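Le **plan de travail** est une surface plane, horizontale ou faiblement inclinée, sur laquelle on pose, prépare, assemble ou examine des objets. Le terme désigne dans l'usage courant le dessus des meubles bas d'une cuisine, mais il s'applique aussi à l'établi du menuisier, à la paillasse du laboratoire, à la table de coupe du tailleur et au marbre du pâtissier. Il se distingue de la table proprement dite par sa fonction : on s'y tient le plus souvent debout, et l'on n'y prend pas ses repas.

## Terminologie

Le français a longtemps nommé ces surfaces d'après le métier qui les employait. On disait l'établi, l'étal, le billot, le tour à pâte ou la planche, sans terme commun. L'expression « plan de travail » s'est imposée au XXe siècle avec la cuisine équipée, où une surface continue recouvre plusieurs meubles. Elle a un homonyme administratif, le plan de travail au sens de programme de tâches, sans rapport d'étymologie autre que le mot « plan ».

« Paillasse » désignait à l'origine un massif de maçonnerie à hauteur d'appui, placé près du foyer ou de l'évier. Le mot s'est maintenu dans les laboratoires, où il s'applique à toute surface fixe de manipulation, carrelée ou non. Au Québec, on parle couramment de comptoir.

## Histoire

### Surfaces domestiques anciennes

Dans la plupart des habitations rurales d'Europe, une même table servait à la préparation des aliments, au repas et aux travaux d'aiguille. Le pétrin fermé par un couvercle plat offrait une surface d'appoint. Les cuisines des grandes maisons disposaient de tables massives placées au centre de la pièce, à distance du feu, autour desquelles plusieurs personnes pouvaient se tenir.

L'évier de pierre formait un poste séparé. On y lavait la vaisselle et les légumes, mais on y coupait rarement, faute de place et de lumière. Le dessus du potager, ancêtre du fourneau, était réservé aux cuissons lentes.

### La cuisine rationnelle

À partir du XIXe siècle, des ouvrages d'économie domestique recommandent de rapprocher les lieux de stockage, de préparation et de cuisson. L'Américaine Catharine Beecher décrit une cuisine où la surface de préparation est contiguë aux réserves de farine et à l'évier. Entre les deux guerres, la cuisine de Francfort, dessinée par Margarete Schütte-Lihotzky, applique ces idées au logement collectif. Le plan de travail y est placé près de la fenêtre et conçu pour être utilisé assis.

La généralisation des meubles modulaires, après la Seconde Guerre mondiale, a fixé la forme actuelle : une profondeur commune pour tous les éléments, un dessus continu, un évier et une table de cuisson encastrés.

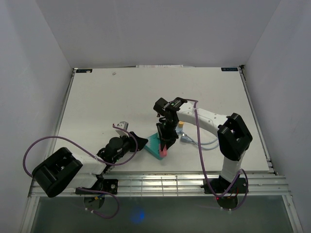 L'alignement des appareils sur une même hauteur a eu une conséquence durable. La surface est devenue un élément acheté à part, coupé à la demande et remplaçable sans toucher aux caissons. De petits fabricants régionaux se sont spécialisés dans cette découpe. L'atelier Starnach, installé à Wemamport, a ainsi abandonné le meuble complet pour ne plus livrer que des dessus, vendus nus ou munis d'un chant rapporté. Son catalogue le plus étendu comptait 403 références, en incluant les coloris et les profils de bord.

## Matériaux

### Bois massif

Le bois massif est le matériau le plus ancien. On emploie surtout le hêtre, le chêne et l'érable, en lames collées. Il est agréable à la coupe, se ponce et se répare, mais il craint l'eau stagnante, en particulier autour de l'évier et sur les chants. Il demande une huile ou une cire renouvelée régulièrement. Le bois de bout, dont les fibres sont perpendiculaires à la surface, résiste mieux au couteau et se rencontre dans les billots de boucherie.

### Pierre

Le marbre est apprécié en pâtisserie et en chocolaterie pour la fraîcheur qu'il conserve. Il est sensible aux acides - un jus de citron suffit à en ternir le poli. Le granit est plus dur et moins réactif. L'ardoise, longtemps utilisée dans les laboratoires et pour les tables de billard, se raye facilement mais ne s'altère guère. La lave émaillée associe une pierre volcanique et un émail cuit à haute température.

### Stratifié

Le stratifié est formé de feuilles de papier imprégnées de résine, pressées à chaud puis collées sur un panneau de particules. Léger et bon marché, il est disponible dans un grand nombre de décors. Ses points faibles sont les joints et les découpes : une infiltration fait gonfler le panneau, et le dommage est irréversible. La chaleur directe d'un récipient sorti du four peut aussi y laisser une trace.

### Métal

L'acier inoxydable domine dans la restauration, où il facilite le nettoyage. Il se raye vite, puis prend un aspect uniforme avec l'usage. Le zinc et l'étain ont recouvert les comptoirs des débits de boissons et ont donné leur nom au « zinc », le comptoir de café.

### Matériaux composites

Les quartz agglomérés et les résines minérales permettent des surfaces sans joint apparent, avec évier moulé dans la masse pour certaines d'entre elles. La découpe à sec du quartz aggloméré libère de fines poussières de silice, dangereuses pour les poumons ; elle se fait sous eau, avec aspiration et protection respiratoire.

## Hauteur et posture

La hauteur du plan de travail dépend de la taille de l'utilisateur et de la tâche. Une règle répandue consiste à mesurer la hauteur du coude, bras fléchi, et à placer la surface un peu au-dessous. Les travaux qui demandent de la force, comme le pétrissage, appellent une surface plus basse ; les travaux de précision, une surface plus haute, qui évite de courber la nuque.

Sadia Pirzada et Michalis Mavromatis ont comparé ces usages dans les cuisines de la vallée du Tillel. Leur enquête porte sur 50 foyers et relève que les habitants corrigent rarement la hauteur du meuble lui-même. Ils ajoutent une planche épaisse, glissent des cales sous les pieds ou préparent les légumes assis à la table voisine. Les auteurs en concluent que la hauteur unique des fabricants est acceptée par habitude, y compris par ceux qu'elle gêne.

Cette lecture a été discutée. Laiba Bukhari fait valoir que la planche à découper sert d'abord à protéger la surface, et que son effet sur la posture est secondaire. Elle note aussi que la profondeur est un motif de plainte plus fréquent que la hauteur : les objets rangés au fond, contre le mur, sont difficiles à atteindre et réduisent l'espace utile.

Les plans réglables, manuels ou motorisés, sont employés dans les logements adaptés. Un dégagement sous la surface permet l'approche en fauteuil roulant, ce qui suppose de déplacer le siphon de l'évier vers l'arrière et d'isoler les tuyaux d'eau chaude.

## Éclairage et couleur

Un plan de travail est mieux éclairé par une source placée devant l'utilisateur ou au-dessus de lui, vers l'avant. Un plafonnier situé dans son dos projette son ombre sur la tâche. Les réglettes fixées sous les meubles hauts répondent à ce défaut, à condition que la surface ne soit pas trop brillante.

Les teintes claires et mates facilitent le repérage des petits objets et des salissures. Les horlogers et les couturières travaillent souvent sur un fond uni, de couleur opposée à celle des pièces manipulées. Les surfaces noires et polies montrent les traces de doigts et le calcaire. Les décors mouchetés les dissimulent, avec l'inconvénient de dissimuler aussi les miettes.

## Entretien

L'entretien varie selon le matériau. L'eau tiède additionnée d'un savon neutre convient à la plupart des surfaces. Les poudres abrasives attaquent le brillant du stratifié et de l'émail. Le vinaigre, courant dans les recettes ménagères, est à proscrire sur le marbre et les autres pierres calcaires.

En cuisine professionnelle, on distingue le nettoyage, qui enlève les souillures visibles, et la désinfection, qui vient ensuite. Les 2 opérations sont parfois réunies dans un même produit, dont le temps de contact doit alors être respecté. Les viandes crues et les aliments prêts à consommer sont traités sur des surfaces séparées ou à des moments différents.

## Usages sociaux

Le plan de travail sert souvent à autre chose qu'à la préparation. On y dépose le courrier, les clés et les appareils en charge. Dans une étude sur le village de Gondal, Shoaib Memon décrit la surface voisine de l'entrée comme un lieu d'échange entre voisins, où l'on laisse des plats couverts et des récipients à rendre. Yaw Wumbei a observé un usage comparable dans les ateliers de couture de Wemamport : une extrémité de la table de coupe reste libre pour les clientes, qui y étalent leurs tissus en juillet, avant la saison des mariages.

L'îlot central, séparé des murs, a renforcé cette fonction. Il permet de se faire face pendant la préparation et tient lieu de table pour les repas rapides lorsqu'un débord est prévu pour les tabourets.

## Voir aussi

- Billot
- Comptoir
- Établi
- Ergonomie
- Évier
- Paillasse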